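# Handling packages at home: our good practice in pictures

At Dakton we have written a small set of rules for robot work in ordinary living rooms. The first version had 576 lines and people did not read it. The present one fits on 6 pages, and this gallery goes with it. Mohammed-Awal Atinga keeps the text up to date, so please send corrections to him.

Rule 4 is about the approach. Fingers must be open before they come near the package, and the speed stays under 80 millimetres per second until contact. Boxes with an open lid are handled by the body, never by the flap. 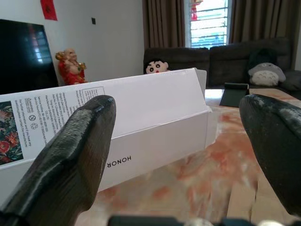

*Rule 4, approach: fingers apart, white HONOR box on its side with the lid flap up.*

Rule 5 concerns the table. On a glossy top the operator should check for reflections before the first grasp, and write in the log which kind of surface it was. We had almost 329 log entries last June, and the entries without a surface note were very difficult to use afterwards.

The personal things of the household stay where the family keeps them. We ask permission before any session, and we ask again if the room is changed.

The Skollen and Tierney teams follow the same text. A translation for Ivska is in preparation.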